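Skoteo has put out the February update for its cooking game Trarkard, adding a second restaurant, a two-player mode and a long list of fixes. The download is free for anyone who owns the game and went live on Thursday on PC, with consoles to follow.

The new restaurant, Virkach, opens once a player has earned 3000 coins in the first one. It has 15 recipes of its own and a smaller kitchen, so orders pile up faster.
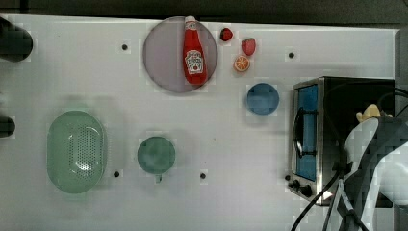
Dalibor Rusnák wrote on the game's forum that the coin target is fair for two people but far too slow alone, and asked for it to be halved in single-player. Skoteo replied that it was looking at the figures and would not rule out a change.

Two-player mode works on one screen or online. Both cooks share a single timer, and either can take over a dish the other has started. Saved games from the old version carry over - players who use mods are told to remove them first.

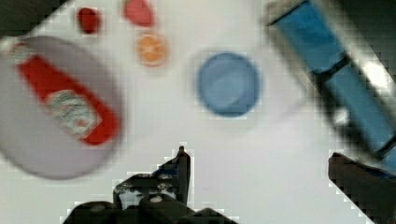
Ketchup bottle on a plate.

The update also fixes error 1661, which closed the game when a customer left during a save. Loading times are shorter, and the volume of the kitchen bell can now be set separately.

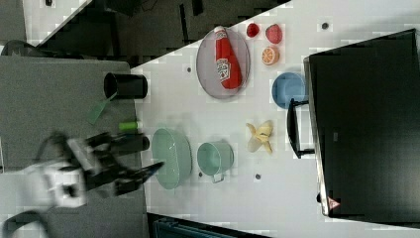
Trarkard's scoring has been changed as well. A finished dish is now worth up to 70 points, with marks lost for a late plate or a messy worktop. Tools on the floor cost points too, so a green spatula lying down there beside the table, like this one, would bring the total down. Old high scores stay on a separate board named after Kratochvíl, the game's first head chef. The console version is still waiting for approval.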